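# Vunex Desktop Arm Kit – Setup and First Tests

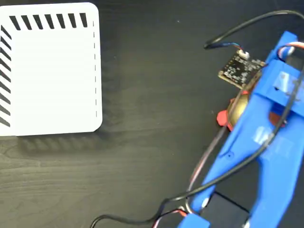 Manual 3051, Rev. 2 – page 118

## 9. Preparing the work area and the test card

This section continues from section 8, where you mounted the arm and closed the gripper for the first time. Before you start, the arm must be fixed to the table with both clamps, and the control program must show the status "Ready".

You need:

- the test card from the Ravel accessory bag
- the short cable ties from the same bag
- clear tape, if you bought the kit with the printed gripper
- a soft dry cloth
- a small cross-head screwdriver

The test card is white with rounded corners. It has a row of black slanted stripes along the top edge and a second row down the left edge. Near the right edge there is a thin dashed line. The middle of the card stays blank, and you must not write on it or put stickers there.

### 9.1 Choosing the table

The arm works on light and dark tables. On a dark wood-grain table, like the one on this page, the white card is easy to find and the default settings are normally good. On a white or very light table, go first to 9.6 and change the contrast value.

Do not use a glass table. Do not put the arm on a tablecloth, also not on a thin one, because the clamps cannot hold through it.

Clean the table with the dry cloth. Small specks on the surface do no harm, but crumbs and sand can lift a corner of the card.

### 9.2 Checking the cables

1. Switch off the power supply and wait until the light on the supply is out.
2. Look at the servo wires near the top of the gripper. They must make a loose loop over the frame. If the loop is tight when the arm is fully stretched, open the nearest cable tie and give the wires more length.
3. Look at the small black circuit board on the side of the gripper. Press the plug into the white connector with one finger until it does not move any more.
4. Move the gripper by hand slowly to the left and to the right. No cable may catch on the fingers of the gripper.
5. Lay the long black cable on the table in a wide curve, away from the place where the card will be.

**Caution:** Never pull the plug of the circuit board by its wire. Hold the plug itself. The wire is very fine, and a wire broken at this place is not covered by the warranty.

**Note:** Kits delivered before February have a shorter black cable. If yours does not reach the table in a curve, order the extension with part number 312 from Lakberg.

### 9.3 Checking the printed parts

The frame of the gripper is 3D-printed and has many slots and openings. Some cables and small parts can be held on it with clear tape. This is permitted, but please observe these points:

- Tape must lie flat. Replace it when a corner comes up.
- Do not put tape over a screw hole. You will need the holes in section 11.
- Do not put tape over a moving joint or on the face of the circuit board.

Tighten the frame screws with the small screwdriver until you feel resistance, then stop. The printed material can crack if you use more force. A thin white line in the plastic near a screw is the first sign. In this case loosen the screw by a quarter turn and check the part again after one day of use.

### 9.4 Placing the card

1. Move the arm to the park position (menu **Arm > Park**). The gripper goes to the right side of the work area.
2. Put the card flat on the table, to the left of the gripper. The row of stripes is at the top, and the dashed line is on the side of the gripper.
3. Leave free table between the card and the gripper. A distance of 190 mm is good for the first test.
4. Press lightly on all four corners. The card must not rock.
5. Turn on your normal room light. A soft shadow next to the card is no problem. A hard shadow across the stripes is a problem, and you should move the lamp.

**Caution:** Keep your hands out of the work area from now on. The arm can start without a sound.

### 9.5 Running the first test

1. Switch on the power supply.
2. In the control program, choose **Test > Card > Start**.
3. The arm lifts the gripper and moves it slowly to the left. It stops above the dashed line and waits.
4. If the gripper is above the line, press **Accept**. If it is beside the line, press the arrow keys until the position is correct, and then press **Accept**.
5. The arm repeats the movement two times. You do not need to press anything.
6. When the message "Card test complete" comes, the position is saved. Press **Park** and wait until the arm stands still.

You can stop the test at any moment with the space bar. The arm holds its position after the stop – it does not fall down, but it also does not go back by itself. Choose **Arm > Park** when you are ready.

### 9.6 If the test does not finish

**Message "Card not found".** Check that the card is not turned. The stripes must be at the top and at the left. If the table is light, open **Settings > View** and increase the contrast by one step. Try again after each step.

**Message "Line not found".** The dashed line is thin and can become dirty. Wipe the card with the dry cloth. Do not use water or alcohol, as the print can come off. New cards are sold in packs by Hayes.

**The gripper shakes during the movement.** Switch off the power and repeat 9.2 and 9.3. In most cases a cable is too tight or a clamp is loose.

**The gripper touches the card.** Press the space bar immediately. Park the arm and set the height again as described in section 8.4. A card with a bent corner must not be used again.

**The arm does not move and there is no message.** Check the plug on the circuit board, then the plug on the power supply. Start the control program again after both.

### 9.7 After the test

Leave the card on the table if you continue directly with section 10. Otherwise put it back into its sleeve and keep it flat, away from sunlight.

Repeat the card test when you have moved the arm to another table, changed a servo, or opened any screw of the gripper frame. For daily work on the same table it is not necessary.

Changes in Rev. 2, 23 Jun 2026: step 5 in 9.2 is new, text of 9.6 extended.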